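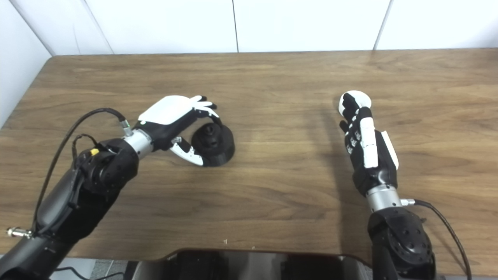 A wooden tabletop with a rounded corner, and a robot's left arm.

The Salt Assessor is a speculative novel by Shoshana Achterberg, her second, published by the small press Pasum. It is set in Woltisville, an inland town where, one Saturday in May, everyone over the age of 16 loses the ability to tell a lie. The children keep theirs, and the plot concerns what they do with it.

Plot

The book is narrated by Urik, a municipal clerk whose job is to value salt that the town no longer mines. On the morning of the change he tells his wife what he thinks of her soup, and spends the next four chapters in a boarding house. By the end of the week the town council has resigned, the estate agents have shut and the local newspaper has shrunk to a single sheet, mostly weather.

Into the gap steps Tang, a girl of 12 who hires herself out to adults in need of a falsehood. She begins with birthday presents and late homework, and moves on to property. By the middle of the book she has a waiting list, two younger cousins on wages and an office above the chemist's. Urik, who has been keeping her accounts, notices that her birthday is approaching -- though it is several more birthdays before it matters, and the novel skips over them in a chapter one page long.

The final section follows Tang on the eve of losing her gift. She has one large lie left to tell, and readers have disagreed over whether she tells it. Urik, who cannot lie, says only that he was asleep.

Background

Achterberg wrote the first draft while working in a planning office, an experience she has described as "all the research I could stand". That draft ran to 1,411 pages and included a complete history of the Woltisville salt trade. Her editor, Reginald Park, removed most of it. The surviving portion appears as an appendix, which Park is said to have agreed to on the understanding that it would be set in very small type.

The first printing was of 2,000 copies. A misprint on the spine gave the title as The Salt Assessors, and these copies now fetch slightly more than the correct ones.

Reception

Early notices were mixed. Dima Chidiac admired the opening and called Tang "the most alarming businesswoman in recent fiction", but found the boarding house chapters long. Jessie Gourlay took the opposite view, praising the boarding house and wishing the rest of the book had stayed there. Several reviewers complained that the rules of the affliction are never made clear, in particular whether sarcasm counts. Achterberg replied that it was a wonderful question.

Adaptation

Andri Strebel adapted the novel for the stage in 2 acts, with the part of Urik divided between three actors. The salt appendix was read aloud during the interval.

See also
Unreliable narrator
Fiction set in small towns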